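Skiltgate Opens Its Wenwood Office to Neighbors for a Day of Hands-On Robotics

FOR IMMEDIATE RELEASE
June 7, 2021

WENWOOD – Skiltgate, the robotics software company on Arroyo Street, threw its doors open on Saturday and let the neighborhood try its hand at the everyday work of teaching robots to pick things up. By the time the last group headed home, 61 visitors had come through, the youngest of them in second grade and the oldest a retired tool and die maker who stayed for two sessions and would gladly have stayed for a third.

It was the company's first open day, and it ran a good deal longer than planned. The schedule called for groups of nine, a short talk, a turn with the equipment and a walk through the office. By late morning the talk had shrunk, the turn with the equipment had grown, and people who had finished their tour were lining up again at the back.

"We figured folks would want to look and then go get lunch," said Leonidas Stamatopoulos, who founded Skiltgate and now leads its hardware group. "They wanted to hold it. They wanted to know why the pads have ridges and whether you could pick up an egg. I had the best day I've had at work in a long while."

What Visitors Tried

The star of the day was Bimitard, the hand-held gripper that Skiltgate uses to record how people handle ordinary objects. A person holds it, opens and closes its two fingers, and goes about a simple job such as moving a drink or putting something back in a box. A camera on the tool records the whole thing from close up. Those recordings are then used to train a robot arm fitted with the same kind of fingers.

Visitors picked it up quickly. Most people close the fingers too soon the first time, and Saturday's guests were no exception, but the knack comes fast – come in low, keep the fingers open until the object is well between them, then close gently. Children were noticeably better at this than their parents, a fact that several of the children pointed out.

The practice table was set up in the company's regular office, with desk chairs along the wall and the kind of small items that end up on any office table: a bottle of green tea on a coaster, a cup, a few boxes and packets. Saturnino Sotomayor, who runs the recording program, chose to leave the room looking like a room. A robot that has only ever seen a bare bench will have a hard time on a real desk, he told each group, and he wants the recordings to have some of the clutter that people live with.

"Somebody asked me if we were going to tidy up first," Sotomayor said. "I told her this is tidy. You should see it on a Thursday."

The bottle made a good first exercise. It is tall, so a careless bump shows right away, and a half-finished drink shifts its weight as it moves. Sotomayor had each visitor line up on it slowly, with one finger on either side, and wait for his word before closing.

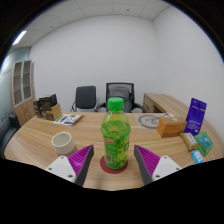 From a Person's Hand to a Robot's

After the practice table, groups moved across the hall to see a robot arm use what it had learned from earlier recordings. The arm works at its own bench, and its job on Saturday was to take packets from one tray and set them in another, over and over, while visitors moved the trays around to make life difficult.

It did well, though it was far from perfect, and the team made no attempt to hide the misses. When a packet slipped out of the fingers, Stamatopoulos stopped the arm and asked the group what they thought had gone wrong. Some of the guesses were very good! A boy of ten suggested that the packet was too shiny for the camera to see its edge, and he was invited to turn the packet over and see if it made a difference. It did, and the arm got it on the next try, to loud applause.

The retired tool and die maker had a long conversation with the hardware group over how the finger pads are fastened. He has since sent the company a drawing. The team is looking at it this week with real interest.

Visitors also had plenty to ask about work and jobs. Several people wanted to know what a robot like this would be used for, and whether it would take the place of somebody they knew. Stamatopoulos answered at length. Skiltgate's present projects are in sorting and restocking small items, with two partners in the Wenwood area, and in both places the arm is being tested next to the people who do the work now. He said he could not promise how every company would use such a machine in the future, and that he would sooner have the conversation with neighbors in the room than without them.

How the Recordings Are Made

Skiltgate has 13 people on its staff, and five of them spend most of their week making recordings. It is careful work. A single task, such as placing a cup on a shelf, is repeated many times from different starting points, with the objects moved a little each time and the lights sometimes on and sometimes off. Recordings that don't come out well are marked and kept, so that the team can learn which movements give people trouble.

The team showed visitors how this looks from the other side of the desk. At a monitor near the kitchen, guests could watch recordings made by the staff on other days and vote on whether each one was good enough to use. People turned out to be strict judges. One group rejected a clip that Sotomayor himself had made, and he took it with good grace.

Some of the most useful remarks of the day were about comfort. The tool gets heavy after a few minutes for smaller hands, and left-handed visitors had to twist their wrists to reach objects near the edge of the table. Both points have gone on the list for the next version of the Bimitard handle. So has a request, made by more than one visitor, for a handle that comes in a color.

"We use this thing every day and we stop noticing," Stamatopoulos said. "Then a kid picks it up and says, my thumb doesn't reach. Well, of course it doesn't. We built it around my thumb."

Visits for Schools and Clubs

The response has been warm enough that Skiltgate will begin regular visits in September. Classes, after-school programs, senior centers and hobby clubs are all welcome to apply. A visit lasts 90 minutes and includes time at the practice table, a demonstration of the robot arm and a chance to talk with the people who work on both. There is no charge.

Groups will be kept to nine so that each person gets a proper turn. Larger classes can be split over two visits. Children under 13 should come with an adult, and teachers are encouraged to get in touch ahead of time if their students have been working on anything in particular. Sotomayor would love to fit the tasks to what a class is studying and already has a few ideas involving building blocks and a set of measuring cups.

Groups may bring a few objects of their own for the gripper to try. Small, unbreakable and dry is best. On Saturday a visitor brought a pine cone, which kept the whole room busy for a quarter of an hour and will be part of the regular practice set from now on.

The office is on the ground floor and can be reached without steps from the parking lot behind the building. The practice table can be used sitting down. Please mention any access needs when writing, and the team will set the room up to suit.

Thanks

Skiltgate wishes to thank its neighbors on Arroyo Street for putting up with a full parking lot, and the bakery two doors down, which sent over three trays of rolls without being asked. Thanks also to the staff members who gave up a Saturday, and to everyone who stayed to stack chairs.

A pair of child's sunglasses with green frames and a blue water bottle were left behind. They are at the front desk and can be picked up on any weekday between 9 a.m. and 5 p.m.

About Skiltgate

Skiltgate develops software and tools that help robots learn to handle everyday objects from recordings of people at work. The company is based in Wenwood and makes the Bimitard hand-held gripper, which it uses for its own recording program and its work with partners.

Media and Visit Inquiries

Reporters who would like to see the practice table and the robot arm in use are welcome to arrange a time with Leonidas Stamatopoulos. Requests for school and club visits should be addressed to Saturnino Sotomayor, with the name of the group, the number of people and two possible dates. Both can be reached through the front desk at the Skiltgate office, Arroyo Street, Wenwood.

###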